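Home | Products | Newsroom | Careers | Contact

FOR IMMEDIATE RELEASE
12 October 2018

Firkumell Puts Two Grippers to Bed and Publishes the Results

Altico hand-held unit beats Baptista on pillowcases, loses on nearly everything made of denim

Firkumell, which tests automation hardware for people who would sooner not buy it twice, today released the first results of its Household Fabrics Comparison. The study put two hand-held grippers, the Altico and the Baptista, through 900 pick-and-place attempts each on bedding and clothes. Both makers were offered the chance to comment in advance. Both asked whether the other one had commented yet.

The test surface was a bed. Firkumell knows that most gripper comparisons are done on a gray table with foam cubes, and it has run plenty of those itself. A foam cube stays where it is put and has corners you can find. Bedding has neither of these virtues, and customers keep asking about bedding.
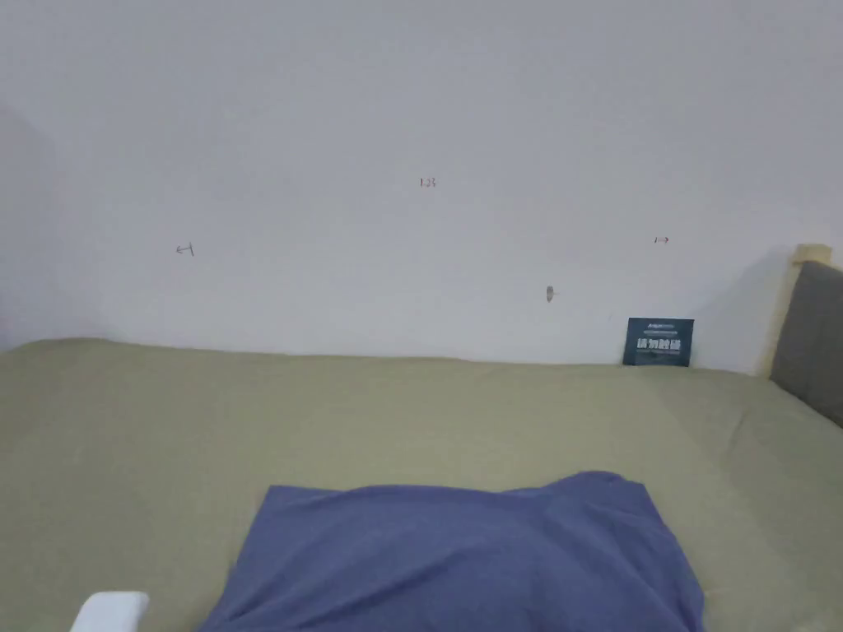 Scoring was kept simple. An attempt counted if the item was lifted clear of the mattress, moved to a taped target and let go on purpose. Letting go by accident was logged in a separate column, which filled up faster than anyone had budgeted for. Operators worked in pairs of hands, one gripper to each, and swapped from Altico to Baptista after every block so that tired wrists would be spread fairly between the two brands.

On pillowcases the Altico finished well ahead. Its softer closing spring lets the jaws pinch a single layer of cotton without dragging the pillow along for company. The Baptista closes harder and did better with heavy cloth, above all jeans, which the Altico tended to hold for a moment and then reconsider. On towels the two could not be separated, and the report spends four pages saying so.

Firkumell's full report also covers the less glamorous question of whether an operator can tell what state the gripper is in without putting it down. Every unit in the study was driven by the same Raromel controller, loaded with the same firmware, and a recording that has stopped without telling anyone is the most expensive kind of recording there is. Three status schemes were tried before the June sessions, including a beep, which was withdrawn by popular demand.
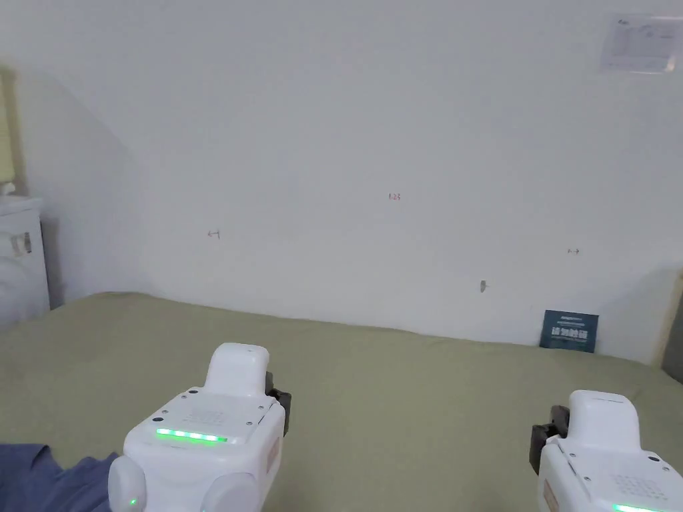 Two-handed work turned out to be where controllers earn their price. Folding a sheet needs both jaws to arrive at opposite edges at the same time, and even a small lag between left and right shows up as a fold with opinions. The green light strip on top of the body is easy to read from directly above, with the jaws turned in toward each other over the sheet, and operators said they stopped looking for a screen after the first block. Firkumell would like to see that kept in whatever comes next. It would also like the paired units to weigh less.

The Raromel dropped its link 333 times across the whole study. Most drops lasted less than a second and spoiled nothing. The rest are listed in an appendix that Raromel has described as "thorough."

Camera placement got its own chapter. A view from head height is good for planning the next move and poor at showing whether the fingers have hold of one layer or three. A view from the gripper is the other way around, and gives you a great deal of finger.
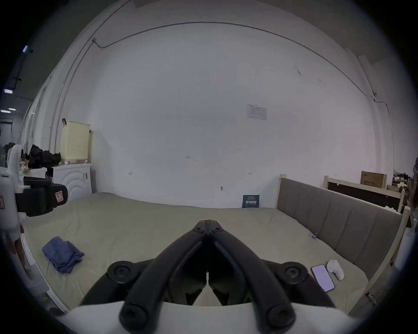

By the Newsroom Editor, Firkumell

The gripper view still won the vote among the people who had to label the footage afterward. With both long fingers always in sight, they could mark the moment of contact without guessing. They did ask for a wider lens, and then for a slightly less wide one.

Firkumell recommends neither product over the other. Buyers who handle mostly light bedding should start with the Altico, buyers with a lot of workwear should start with the Baptista, and buyers with both should read the chapter on swapping fingers, a job that takes one small screwdriver and more patience than the Baptista manual admits.

A second round is planned with a bare arm in place of the human one, using the same items and the same scoring sheet. Fitted sheets will be included as a target item this time. They were left out of round one on the advice of everyone who has ever folded one.

The report is free to download. The data set holds 3,000 clips, counting warm-ups and the beep trials, and can be requested through the contact form. Please say which jaw version you own when you write.

About Firkumell

Firkumell tests grippers, arms, cameras and controllers for manufacturers, laundries and research groups. It does not sell any of them.

Share this release: 2 shares | 0 comments

Contact the newsroom | © 2018 Firkumell | Back to top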